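About Oltholm

Oltholm began in January, in the back half of a parts warehouse, when Syahrul Hidayat and Rizwan Jatoi got tired of watching good machines sit idle because the people who owned them couldn't try anything new without stopping the line. Syahrul had spent years setting up small robot arms for packing shops, and Rizwan wrote the software that was supposed to make it easy (he'll be the first to tell you it didn't always).

What we offer is called Wuleo. You tell us about your room, your table and the parts you handle, and we build a simulated work cell where a robot arm can practice the job before you spend money on hardware. We like to put in the whole room, too - the shelving, the boxes, the clock on the wall - so that your crew feels at home when they look around in it.

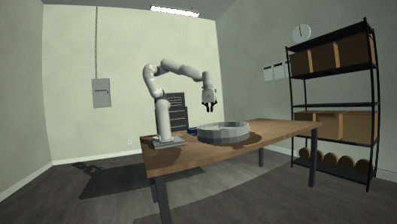
What comes with a Wuleo cell

Every cell has one arm with a parallel gripper, a table and a sorting task you can change to suit yourself. Our starter task is ring sorting, with a big round tray, a divider strip and a bin for the rings.
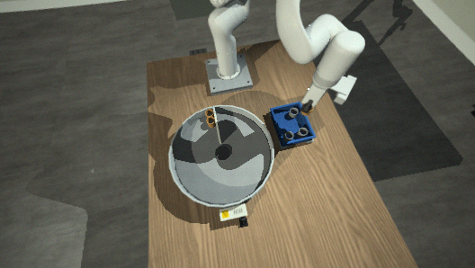 We picked small parts for the starter because that's the kind of work most of our customers come to us with, and they tend to have strong feelings about it! The starter kit has 35 ready-made layouts, and you're welcome to send us your own. Setup takes roughly 90 minutes with one of us on the phone, and we're happy to stay on longer if you've got questions, which people usually do.

Our first customer was Camell, a family shop that sorts bushings and spacers, and they ran 657 practice rounds before they ordered an arm. Melnychuk came next and is still with us, and a good many of the layouts in the kit grew out of things they asked for.

A single-cell license is $1,710 a year, updates and phone help included. Schools should write to us first, as we have a separate price for classrooms.

Page updated 5 Sep 2018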